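Small Objects for the Desk and Tabletop: Gallery

The Okeke Collection of everyday household articles is maintained at Sotia for the benefit of schools, designers and members of the public. It presently holds 382 items, of which 19 belong to the desk and tabletop group. A selection from that group appears on this page. Visitors may select a picture to view it at a larger size.

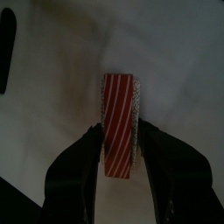

SOTIA, 16 July 2018

Striped article, upright. The front is deep brick red with thin white diagonal stripes, and the sides carry a narrow silver edging with a speckled, glittery surface. It is listed under decorated pieces, together with ribbons and wrapped boxes from the Neltine bequest.

Red is the most frequent color in the desk group. 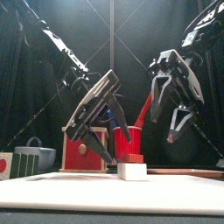

Red plastic cup with a blue marker or pen, raised on a small red wooden block and a white block. The small cabinet to the left has a light wood frame, a red drawer front and a round wooden knob — a form also represented in the Flaserberg rooms.

Items in this group may be requested for classroom loan. Requests should state the inventory group and the intended period of use. Reproduction of the pictures for teaching purposes is permitted with credit to the Okeke Collection, Sotia.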